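2020-01-04, workshop, back tables

Cold in here today so I kept my coat on for the first hour, which did nothing for my typing. Yufang had already been in and left me a note saying she'd re-zeroed the wrist and that I was not, under any circumstances, to touch the offsets file. Fine! I copied it to my own folder and touched that one instead.

Plan for the day was the bowl job. We've got the arm picking things off a flat table well enough (that was most of the autumn), but a bowl is a different animal. The fingers have to get down inside the walls with enough room left to open, and the approach has to be nearly straight down or the gripper body starts arguing with the rim. Meinrad reckons we should tilt the wrist and come in at an angle. I reckon we should get straight down working first and tilt later, and as he's away until March I win by default.

Started with the Trerel script, the old one, at 300 mm clearance above the table before the descent. Far too cautious, it takes an age. Brought it down in steps and got bored of waiting somewhere in the middle, then went for a much lower start and had my hand on the stop button the whole time. No drama. I've left the slow bit in for the last part of the descent only.

Opening width is the thing I keep going back and forth on. At 47 mm the fingers clear the object nicely but I don't like how near they get to the walls if the bowl is even slightly off its mark. Narrower and you need the object to be bang in the centre, and it never is, it slides about whenever the bowl gets nudged. Settled on staying wide and adding a small sideways check before going down.

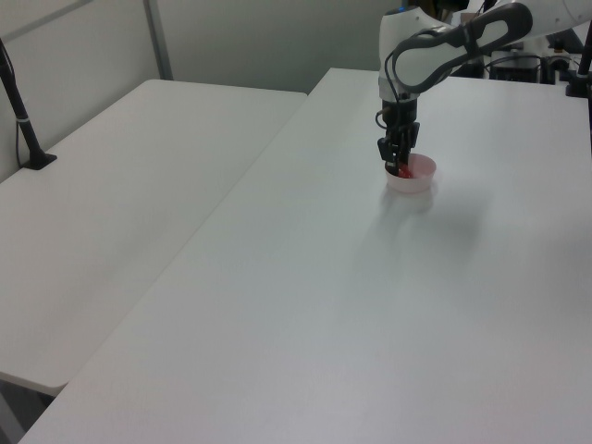
*Gripper down in the pink bowl, red object between the fingers.*

Did 11 runs with the new numbers before lunch. Eight good, two where it closed on nothing, and one where it caught the rim and dragged the whole bowl along with it (my fault, I'd moved the bowl and not told the script). The two empties both came after I'd swapped the order of the moves, so I've put the order back and I'll see if they go away. If they don't, it's the closing speed, and then I'll have to ring Meinrad after all.

Other bits:

- Cable on the wrist still has a fair old loop in it. I'd like a clip there before anyone tries big rotations. Jakodard do some small ones, need to check the size.
- The Rondeo logger fills up if you leave it on over lunch. Switch it off!
- Yufang, your offsets look good to me, my copy is only different in the last line. Can we talk about that line?

Next time: same bowl, same object, bowl put down carelessly on purpose. Then something taller, if I can find the lid for the other tub. Packed up at half four, heater off, power off at the wall.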